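House Rules for Recording Sink Tasks with the Hand-Held Gripper

Welcome, and thank you for reading this before you pick anything up! We wrote these rules at Tindport for the Pevent dishwashing set, and they have served us well in every session since February.

Step 1. Set up the counter
Put the bowl to the right of the basin and keep the drain clear. Hold the gripper over the sink with the fingers open, and let your partner have the brush in hand before you start recording. 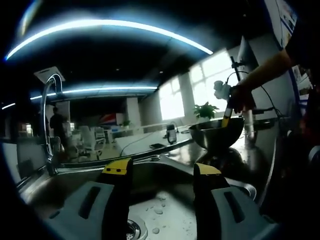
Step 2. Record the scrubbing
Keep each take under 90 seconds – tired wrists make shaky footage – and stay a comfortable distance from your partner's arm. The brush should go right down inside the bowl, and the fingers should stay in view the whole time.
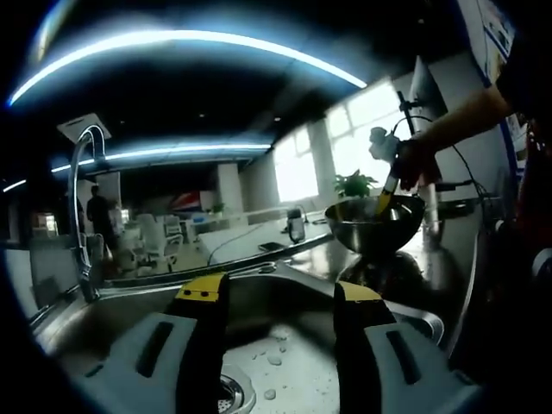
After 15 takes, please stop, dry your hands and swap roles, even if you both feel you could happily go on all afternoon. Cables stay out of the basin, always, and any take with a stranger's face close up gets deleted the same day.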